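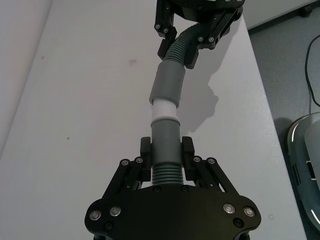 Ollska just put up the track list for the new record. 9 songs, out in August on Wanuteck.

The first single is "Clonditz." They played it live once last year and it ran close to twice as long as the version on the list.

No features this time except Kocsis, who is on track 7.
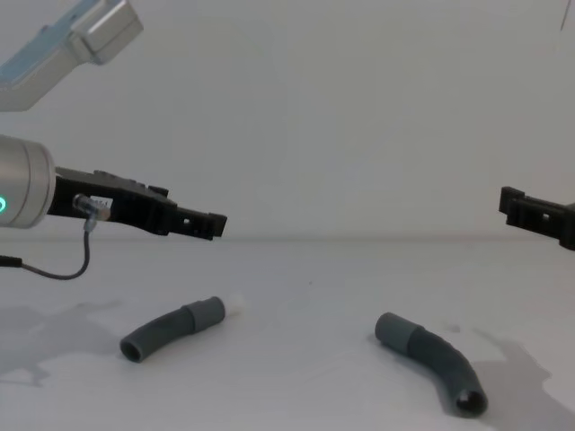 bramblehiss replied that the Kocsis song is the same one from the tour EP with a new title. Could be. The EP was 200 copies and I never got one.

Vinyl is limited to 2000. Preorders open Thursday, one per person.
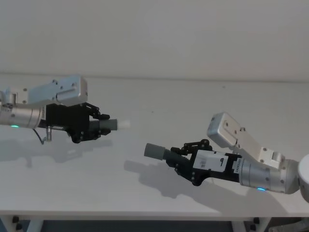 The label store ships to the US and Canada only for now. Other countries get a link later.

Cover art isn't out yet. The store page has a gray square.

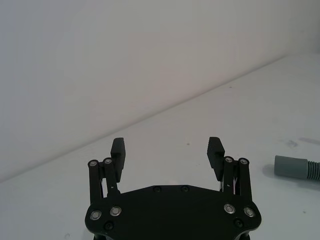
Tour dates come after the single. I'll add them to this thread.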